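**Green backdrop behind a black worktable: how do I get rid of wrinkles and shine?**

Posted in Home & Workshop > Backdrops and Lighting

**pinecone_attic**

Hi all! I finally have a spare room to myself and I'm turning it into a little tabletop setup for my short how-to videos (small repairs, mostly, plus some model kits). I'm so happy with it already, but I've got two things bugging me.

The table is a 60 inch Vestex with a black top. Behind it I hung a green cloth from Jindska, which is nice and thick but came folded into a tiny square, and the fold lines won't go away. I've had it up since February and gravity has done nothing. Right now it's held with thumbtacks along the top, straight into the drywall.

Second thing: the black top picks up the ceiling light as a big pale smear, and it shows every speck of dust. I love the look of black next to green and would rather not swap it. Should I paint it? Cover it?

The cloth is 66 inches wide, so I have a few inches to spare on each side. Budget is small after buying the table!

**lowtide_sewing**

Oh, this is such a fun project, and the cloth is an easy fix! Please get a steamer on it. Ours is a Tomance handheld and it's great for this. Hang the cloth first, then steam from the back, starting at the top and working down slowly with your other hand pulling gently at the bottom hem. Go over the fold lines twice. Do a test patch in a corner if you don't know what the fabric is, because some synthetics get shiny when they're overheated.

Then lose the thumbtacks. Each tack pulls a little point in the fabric and you get drapey lines running down from it, which I bet is half of what you're seeing. Sew a pocket along the top edge (or use iron-on hem tape, it holds fine) and slide in a curtain rod. A tension rod cost me 10 dollars, but you'd need side walls for that, so a regular rod on two brackets is probably what you want. Clip something with a bit of weight to the bottom hem, below the level of the table. Leave it overnight and it'll hang so much better!

When you take it down, roll it on a cardboard tube. Never fold it again!!

**quietbench**

Agree on the rod. For the table, don't paint it yet. Move the light first. A lamp straight overhead will bounce right off a dark top. Put it off to one side and a bit forward, and bounce it off a white wall or a piece of foam board if you can.

Also pull the table away from the cloth. I keep 40 inches between them. Small wrinkles go soft, and you don't get the table's shadow on the green. If the room is too short for that, do what you can, even a foot helps.

Dust: slightly damp microfiber, then a dry one, right before you start. Skip furniture polish, it makes the glare worse.

And watch your cords. Black ones mostly disappear against a black top, but a pale one crossing the green is the first thing your eye goes to. Same color combination as yours:
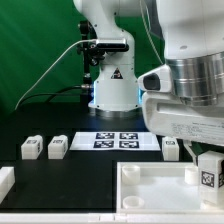 *Green backdrop, black tabletop. Look at the thin white cable looping down across the green.*

If you want that gone, run the cord down behind the table edge with a couple of adhesive clips, or wrap the part that shows in green cloth tape.

**pinecone_attic**

You two are the best! I steamed it Saturday and the fold lines are down to one stubborn crease near the bottom, which the table hides anyway. The rod is next. I moved the lamp over by the closet too, and wow, the smear is gone from the middle of the table. I can only get 2 feet of space behind the table without blocking the door, but it already looks better.

Does the iron-on tape hold up if I steam near it again?

**lowtide_sewing**

Mine has, but stay off the taped seam itself and let it cool before you pull on it. So glad it's working!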